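3.2 Room and furnishings

The work was carried out in a single ground-floor room at the Kestdale site. The room had been fitted out as office space and was later rearranged so that everyday household tasks, in this case the handling of flat packaging on a table, could be studied under ordinary indoor conditions. Heitmann had argued in the planning stage that domestic handling studies too often rely on bare benches and say little about the lighting. We therefore report the furnishings in more detail than is usual.

The ceiling is white and panelled, with fluorescent fittings and a run of white pipes left exposed. The fittings were kept on throughout each session and no attempt was made to shade the pipework. Figure 2 gives a view towards the ceiling and the middle of the room.
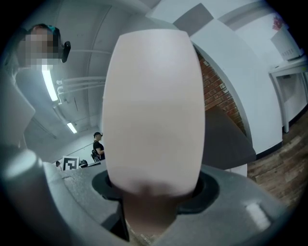
Figure 2. Ceiling lights, exposed pipes and seating.

Illuminance at table height was measured before each session with a hand-held meter and lay between 211 and 900 lux, the lower value being recorded at the side furthest from the fittings. Sessions were not repeated on account of lighting. Chairs were left where people had last used them, as the position of a chair affects how closely a person can approach the work surface and from which side.

3.3 Table and packaging

The main work surface is a large dark grey wooden table, placed so that the near edge can be approached from a plank floor. A brick wall lies behind it and a white wall to one side. A smaller white table with a lower shelf stands against the brick and was used for items not needed in the current task. Table lamps with white shades were left on the main surface. Ehlers considered removing them, but a lamp is a common obstacle on a household table and its base limits how far a box can be pushed back when it is turned.

The packaging consisted of plain cardboard boxes supplied flat by Nedelcu. Each was placed near the middle of the table with one edge close to the person, who began by taking hold of that edge. The instructions asked for the box to be opened out, squared and set upright, without tape. A box was counted as squared when its corners were judged by eye to stand at 90 degrees. In all, 1585 attempts were logged, using the Stateck coding sheet with the changes listed in Appendix B.

Flat boxes lie close to the surface and offer little to grip. The first contact was therefore coded separately from the lift. Where the person slid the box towards the table edge before lifting, the slide was entered as a step of its own, following the scheme drafted at Disach in May. Turning the box on the spot was coded as a slide if no part of it left the table.

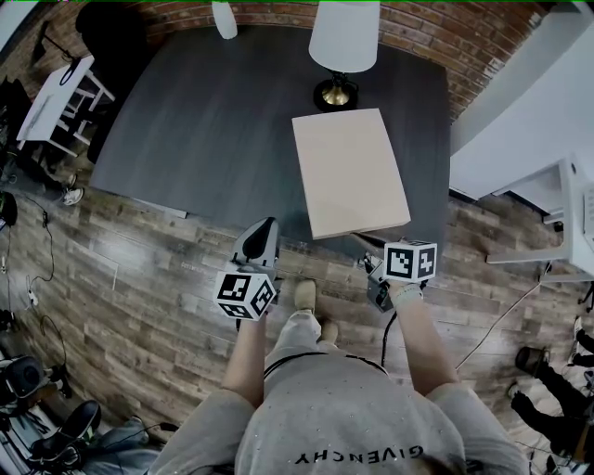
Figure 3. Flat cardboard box on the main table, with table lamp behind.

Why was the box placed near the edge of the table and not further back?

Placing it near the edge lets the person reach under the cardboard with little or no sliding, so that the time to first lift depends mainly on the grip. Boxes placed further back were treated as a separate condition and are reported in Section 4.2.

Floor space on the near side was kept free enough for the person to step sideways along the table. Steps were noted on the coding sheet but were not timed.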